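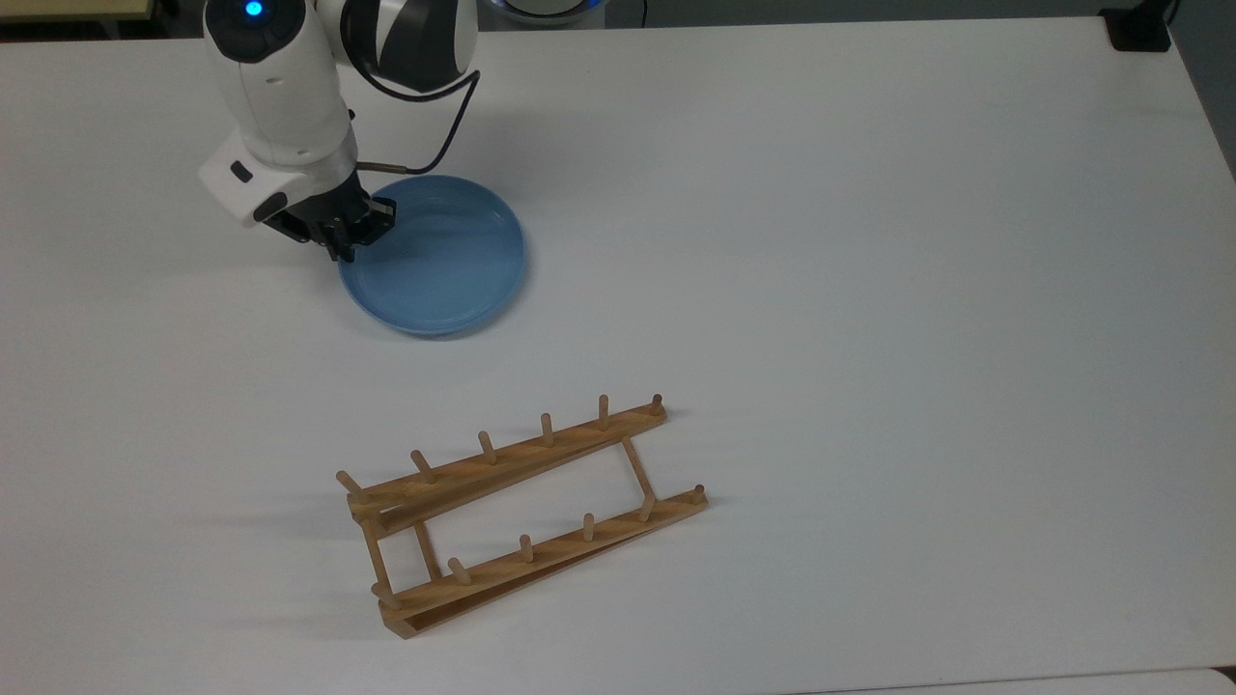
# Nokeck Teach Kit

Tabletop demonstration kit for recording manipulation tasks by hand guiding or by remote control. Supplied by Tasham for use with light single-arm workcells.

## Teaching modes

**Hand guiding.** The operator holds the arm at the wrist and moves it through the task. Joint positions and gripper opening are logged for the full length of the take. Gravity compensation must be on before the brake is released.

**Remote control.** A leader handle drives the arm from a separate station. Use this mode for tasks where a hand near the gripper would block the view of the object, such as picking up a plate by its rim.

Both modes write the same file format. Takes from the two modes can be mixed in one task set.

## Specifications

| Item | Value |
|---|---|
| Gripper type | Parallel, two fingers |
| Leader handle cable | 304 cm |
| Leader handle weight | 192 g |
| Maximum take length | 70 s |
| Order number | 2735 |

## Dish handling set

The optional dish set contains one round light-blue plate and one wooden rack with upright pegs. The rack is not fixed to the table. Move it between takes if the trained policy has to cope with changes in position. Start each take with the gripper open and clear of the plate.

Slow, even approaches give cleaner recordings. Pauses longer than two seconds are trimmed on export unless trimming is switched off under *Gallagher > Export*.

## Cable routing

Leave a loop at the upper joint long enough for full wrist rotation. A tight cable pulls on the wrist during hand guiding and shows up in the log as drift.

## Notes

- The arm and table are not included.
- Firmware from before November needs the Pustwood adapter file.
- Recalibrate the gripper after changing fingers.

Technical contact: Nuria Tekleab, Tasham

Page revised 19/03/2019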